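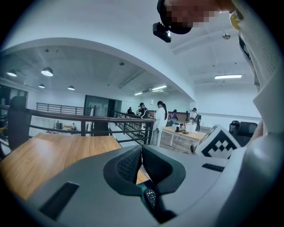
수집 규정 개정판이 또 나왔다. 이번엔 38쪽이다. 지난 12월판은 그래도 커피 한 잔 마시면서 끝까지 읽을 수 있었는데, 이번 건 두 번 나눠 읽고도 부록은 못 봤다.

나는 핸드헬드 그리퍼로 시연 데이터를 모으는 일을 꽤 오래 했고, 규정이라는 것에 원래 믿음이 별로 없다. 그래도 Lesto 쪽 문서는 업계에서 다들 베껴 쓰는 물건이라 안 읽을 수가 없다. Ratthorpe도 Caputo도 결국 표지만 바꿔서 쓰더라.

**마커 조항**

4장에 마커 블록은 "항상 완전히 보여야 한다"고 적혀 있다. 항상이라니. 손목을 조금만 틀어도 블록은 기울어 보이고, 작은 물건을 집으려면 손목을 틀 수밖에 없다. 리모컨 같은 납작한 물건을 세워서 집어 보면 바로 안다. 이 조항을 글자 그대로 지키면 팔을 깁스한 사람처럼 움직이게 되고, 그렇게 모은 동작을 로봇이 배워서 뭘 하겠나. 몇 프레임까지 가려져도 되는지 숫자를 하나 적어 주면 끝날 일이다. 그 숫자가 38쪽 어디에도 없다.

**주변 사람**

얼굴 흐림 처리는 의무가 됐다. 찬성이다. 진작 그랬어야 한다. 다만 규정은 기기를 든 사람의 얼굴만 길게 다루고, 뒤에서 자기 일 하는 사람들에 대해서는 "필요시 고지한다" 한 줄이다. 필요한지는 누가 정하나? 난간 너머로 아래층까지 훤히 보이는 복층 공간에서 찍으면 아래층 사람은 고지문을 볼 방법이 없다. 위층 입구에 종이 한 장 붙여 놓고 고지했다고 하는 건 좀 뻔뻔하다고 생각한다. 등 돌린 사람, 멀리 있는 사람은 얼굴이 안 나오니 괜찮다는 논리도 나는 안 믿는다. 같은 건물에서 일하는 사람이면 머리 모양과 겉옷만 봐도 누군지 안다.

**세션당 400개**

제일 마음에 안 드는 부분. 하루 세션 하나에 시연 400개를 "권장"한다. 권장이라고 써 놓으면 현장에서는 할당량이 된다. 예전에 Ivo 과제 할 때 600개를 채워 본 적이 있는데, 뒤로 갈수록 동작이 다 똑같아졌다. 손이 지치면 제일 편한 각도로만 집게 된다. 개수는 맞는데 쓸 만한 건 앞쪽뿐이었다. 휴식 규정은 "적절히 쉰다"가 전부다.

그래도 공정하게 쓰자면 나아진 것도 있다. 시작 전에 손가락 패드를 확인하고 상태를 기록하라는 조항은 좋다. 실패한 시연을 지우지 말고 표시만 하라는 것도 좋다. 이전 판에서는 실패분을 현장에서 바로 버리게 했고, 그 바람에 어떤 물건이 잘 안 잡히는지 나중에 알 길이 없었다.

내 팀에서는 일단 이렇게 한다.

- 마커는 집는 순간과 놓는 순간에만 엄격하게 본다
- 촬영 고지는 층마다, 시작 전에 말로도 한다
- 개수 목표는 없애고 시간으로 끊는다
- 실패 표시는 찍은 사람이 그 자리에서 단다

마지막 항목은 아직 잘 안 지켜진다. 나도 자주 까먹는다. 부록 B에 표시 양식이 있다는데 그건 다음에 읽고 덧붙이겠다.

2025년 5월 19일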